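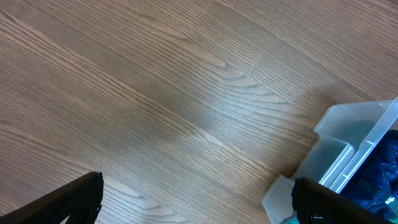

Care of Wooden Tabletops in Shared Workrooms

These instructions apply to all wooden tables in the Drorska building, including those used for sorting and packing. Tables with a painted or plastic surface are covered on a separate sheet.

Before cleaning
Remove papers, tools and storage bins from the area to be cleaned. Lift bins straight up. Do not slide them, as grit caught underneath will scratch the finish.

Routine cleaning
1. Dust the surface with a dry, soft cloth, following the direction of the grain.
2. Mix 2 capfuls of mild dish soap into a small bucket of lukewarm water.
3. Dampen a second cloth and wring it out well. Wipe one section at a time.
4. Dry each section before starting the next. Water must not stand along the edges or at the joints.

Checking the finish
Look across the tabletop from a low angle, toward a window or lamp. Glare can make the grain look pale or slightly gray, so move to the other side and look again before reporting a worn area. Dull spots that remain visible from both sides should be marked with paper tape – never with pen – and entered in the room log.

Scratches and rings
Light marks may be treated with the wax stick kept in the Rarna supply cabinet. Test it first near the back edge. Deeper scratches are not to be sanded by staff. A table that needs refinishing is taken out of use until the work is complete; the next refinishing period is in October.

Questions may be sent to Saranya Gounder, Facilities Office, extension 448.

Revised Sep 9, 2024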